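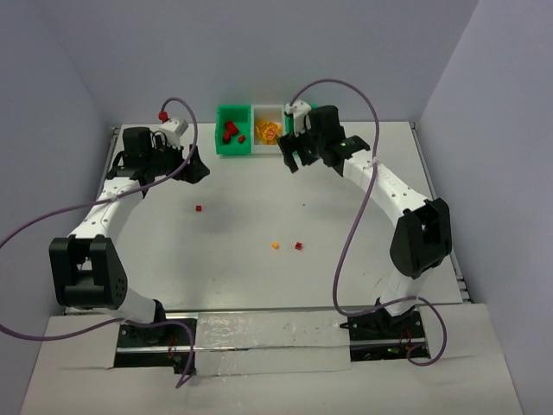 The Hodulville Place Names Map, second printing

The first printing of this map sold out before I could get to the museum shop, so I waited for the second and bought it in October. It's a folded sheet map from Vukcombe Press, 20 dollars, covering the town and the river valley as far north as Gallagher Ridge. Every creek, hill and landing is labeled with its oldest recorded name in large type, and the modern name in small gray type underneath. That is the reverse of how most maps do it, and it takes an hour or so to get used to.

The back of the sheet has the notes. Each name gets a short paragraph: what it means, which language it comes from, and where it was written down. Some run to 14 lines, some are a single line saying the meaning is lost. I liked that the single-line ones were left in. The entry for Drondico Creek gives two spellings and admits the survey crew may have misheard both.

There is a pronunciation guide in the bottom corner. It is too small. The type looks like 6 point and my eyes gave up halfway down. A separate card would have worked better. There are recordings on the press's website, but only 11 names were up when I looked, and two of those were hard to hear.

The paper is heavy and coated on one side. I have carried mine on four walks and the folds are still sound, though the ink has rubbed a little at the center crease. The scale is fine for walking the river path. I would not use it for the ridge – the contour lines are pale and there are no trail numbers.

The index lists both sets of names, so you can look up the one you grew up with and find the older one next to it.

A flat, unfolded copy costs 30 dollars and has no notes on the back. I would get the folded one.

Posted 22 Feb 2020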